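Guides > Running a street collection > Part 3: Setting up your tins and card reader

We use cookies to remember your settings. Accept / Manage choices

3. Getting ready for collection day

Right, you've got your permit through from the council (if you haven't, go back to Part 2 and please don't skip it!). This is the bit where I walk you through the kit. I've done this with the Drikgate hospice shop lot for years now and I still work from this list every November, so don't feel daft having it on the table next to you.

3.1 Sealing and numbering the tins

1. Give every tin its own number, in marker pen, on the base and on the lid.
2. Put the paper seal across the slot end so it has to be torn to get in. Press it down hard at the corners - the cheap ones lift.
3. Write the tin number, the collector's name and the date on the tin sheet before the tin leaves the room.
4. Check the charity's name and registered number can be read on the front label.

Note: our sheet starts at tin 238 and goes up to 343, purely because Josphat Ondieki carried on from the old book when he took over the stores. Start yours wherever you like, just never use the same number twice in one year.
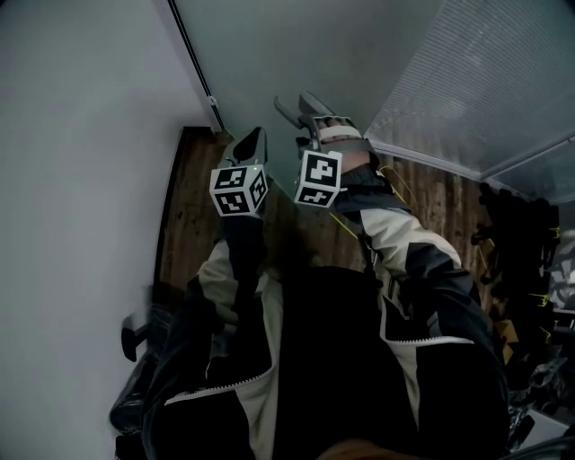

3.2 Setting up the card reader

We use the Urkora reader, the little one with the flip-up stand. If yours is a different make the menus will be in another order, but you'll find the same things in there somewhere.

1. Charge it the night before. A full charge takes ours 30 minutes.
2. Hold the side button until it buzzes, then pair it with the phone you'll be carrying.
3. Go to Amounts and set your fixed donation. We stick with £3, and people can change it if they want to give more.
4. Do one test payment on your own card and refund it from the phone.

Caution: don't lend the reader to another collector halfway through the day. It's signed out to you, and sorting out the Dramani Road mix-up took me most of a fortnight.

3.3 Badges and permits

Everyone wears a badge, face out, over their coat. Keep a copy of the permit in your pocket as well, and if anybody asks to see it, show them with a smile (they're quite right to ask!).

3.4 Handing back

1. Bring tins back sealed, to the Skonberg Hall side door, by 5pm.
2. Two people open and count each tin together, and both sign the sheet.
3. If a tin comes back with a torn seal, count it separately and write down what you found.
4. Anything over £300 in cash goes to the bank the next working day, and I'd take a friend along for the walk.

Go to Part 4 for filling in the returns form.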